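**Part-time laundry and linen helper — Femik Guest Rooms, Ustley**

We need one person to help with bedding and linen between guest stays. The job is 3 mornings a week, starting in September.

You will:

- strip and make beds
- sort whites from colors before washing
- fold and shelve clean linen
- help with the big wash at the end of the month, around 300 pieces

Shifts end at 11. Experience is useful but we will train you — the first 5 shifts are paid at the full rate. You need to be able to manage stairs with a full bag. 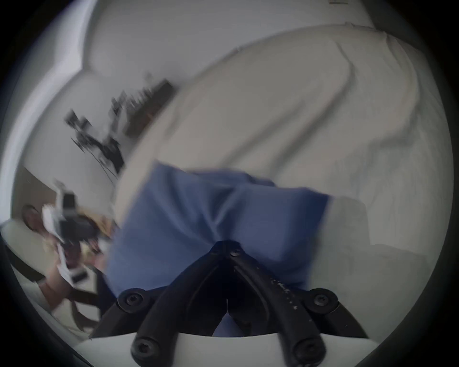 *Blue cloth and off-white bedding, Femik Guest Rooms*

To apply, leave a short note with your phone number at the Femik front desk. Applications close April 15, 2023.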